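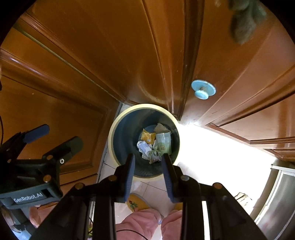
Ataberk Akgül asked, before we had even got to the minutes of the last meeting, whether the new pickup schedule was really going to put trash and recycling out on the same morning, and if so where all the carts were supposed to stand on Dow Lane, where the sidewalk is barely wide enough for a stroller. The chair said it was a very good question and that it would be item 3.

GIRKSIDE NEIGHBORS
Minutes of the March meeting, upstairs room, Girkside Library
Start: 7:00 p.m.

A wonderful turnout, the best we have had since the flood wall talks. Extra chairs were brought up from the children's section and several people stood at the back the whole time. Welcome to the new faces from the top end of Dow Lane!

1. Minutes of the last meeting

Approved with one correction. The blocked storm drain is outside the bakery, not outside the barber shop. The city has now cleared the one outside the barber shop. The secretary will call them again.

2. Old business

Street trees. The two maples on the corner lot are in and staked. Residents on that block have been hauling water over in buckets and the chair thanked them warmly. The hardware store is lending us a long hose for the dry months, which should save some backs.

Library hours. The petition for evening hours went to the Tirkembridge library board. No answer yet. The librarian on duty said it had been read and that people upstairs were talking about it.

Bus shelter. Glass replaced. The bench is still missing a slat.

3. Trash and recycling pickup

The big item, and it took most of the evening. Viven takes over pickup for all of Girkside at the start of the summer. Their route planner came along, had clearly walked our streets beforehand, and answered questions for a good long while. The main points, as best the secretary could get them down:

Both carts go out on the same morning, trash and recycling, but two trucks come through. The recycling truck comes first. Carts have to be at the curb by 6 a.m.

For Dow Lane, where the carts won't fit, Viven is proposing a shared spot at the bottom of the lane by the old pump house. People would roll their carts down and roll them back. This did not go over well with everyone. Two residents at the steep end have trouble walking and can't be wheeling a full cart down that hill in January. The route planner said there is a carry-out service for anyone who needs it, free of charge, and that the form is a single page. A resident of the lane asked if neighbors could sign up on someone's behalf and the answer was yes, with that person's okay.

There was then a lively back-and-forth over whether the pump house spot would turn into a dumping ground. The spot by the boat ramp was brought up as a warning (anyone who lived here then remembers the mattresses). The route planner agreed it is a risk and said Viven would rather try it for one season and change it than argue about it on paper. General agreement that a trial is fair.

Cart sizes. Every household gets the middle size unless they ask for something else. The small one costs less. There are 101 households on the new route and so far 9 have asked for the small cart. The chair thinks a lot more of us could manage with the small one and gave a cheerful speech on the subject, including the news that her own house of four has been doing it since the fall.
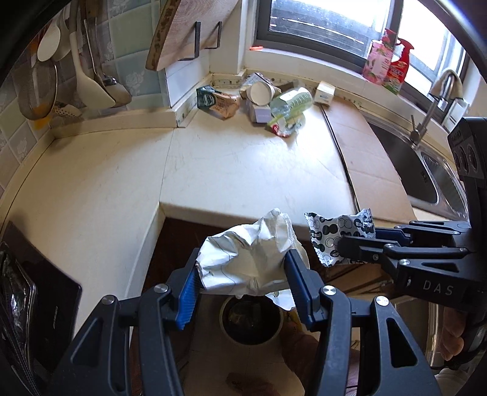
She has been keeping the trash down mainly by shopping a little differently and by getting everyone at home used to the compost pail, and she said the first month was a pain and after that no one in the family gave it any thought. The kids now police her. She is happy to talk to anyone who wants to try it, and to lend out her spare pail with the good lid.

Somebody asked about renters. If the landlord pays the bill, the landlord picks the cart. The chair will draft a letter that tenants can hand over, in plain words, with the price difference in it.

What goes where. Lots of questions here and we ran over. The secretary wrote down the ones that came up more than once:

Pizza boxes. Clean lid in recycling, greasy bottom in trash or compost. Tear them apart.

Glass. Yes, in the recycling cart, no lids.

Snack bags and candy wrappers. Trash. There was some groaning. The route planner said they get a great many of these in recycling loads and they have to be picked out by hand.

Plastic bags. Never in the cart, they wrap around the sorting gear and the whole line stops. Take them back to the grocery store.

Milk and juice cartons. Yes! This is new. The old hauler didn't take them and Viven does. Rinse and flatten. A few people had been driving them over to the drop-off in the next county, and there was an actual round of applause.

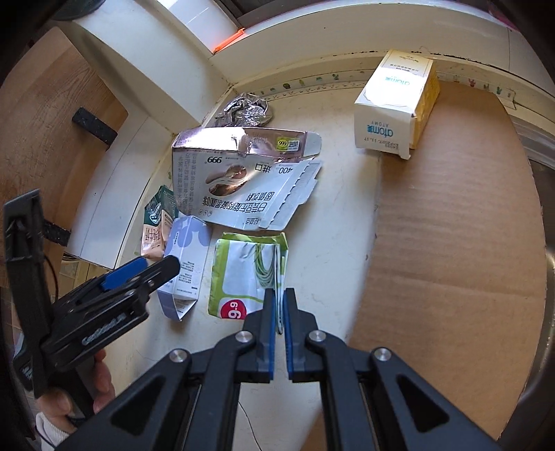

Cartons, one green and white, one white and lavender

Batteries. Not in any cart, ever. The fire station has a bucket inside the front door.

Yard waste. Spring and fall only, in paper bags. Brush has to be tied. Ataberk Akgül asked if the garden club could still collect leaves for the beds behind the school and was told that leaves are ours to do with as we please until they are at the curb.

Action: Viven will send the one-page guide in large print as well as regular. The secretary will get copies to the library desk, the bakery and the laundromat. Two neighbors offered on the spot to put it into Turkish and Spanish, which is terrific.

Vote on supporting a one-season trial of the pump house spot, with carry-out service for those who need it: passed, a few against, and the chair asked those against to please stay involved, as they know that hill best.

4. Repair evening

On to something fun. The first repair evening in the winter was such a hit that we want to do it every other month. Lamps, toasters, zippers, chair legs, a cuckoo clock that took three people and is running again. The school has offered the art room, with the big tables and, best of all, decent light.

What we need: someone who is comfortable with sewing machines, extension cords with your name on them, and more coffee than last time.

We also need to settle what happens when a thing can't be fixed. Last time a pile of dead hair dryers was left behind and the school was very nice about it. From now on, if it comes in with you, it goes home with you. Agreed with no discussion.

Cost. The school asks for 100 dollars an evening for heat and cleaning. The jar on the table last time took in 70. The bakery has offered to make up the difference for the rest of the year in return for selling buns at the door, and it is hard to imagine anybody objecting to that. Approved.

5. River path cleanup

Set for the first warm weekend in April, to be called at short notice by the phone tree. Gloves and bags from the parks office. Please wear real shoes. The kayak people will do the far bank, where we can't get down on foot, and they would love a few more paddlers. The stretch under the Tirkembridge road bridge is the worst and we start there while everyone is fresh.

Kids are welcome with a grown-up. Needles and anything sharp stay where they are – call the chair over and she will deal with it using the parks office box.

6. Other business

The crosswalk paint by the school is nearly gone. Secretary to write to the city.

A gray cat with a white foot has been turning up at houses on the lower end of Dow Lane. Well fed, very friendly, no collar. Ask around.

Somebody left a green umbrella at the last meeting. It is at the library desk.

The choir is short on tenors and made its pitch once again.

7. Next meeting

May, same room, 7:00 p.m. On the list so far: first news from Viven on the cart orders, the library hours if we have heard, the bus shelter bench.

Meeting closed at 9:10 p.m. Chairs returned to the children's section.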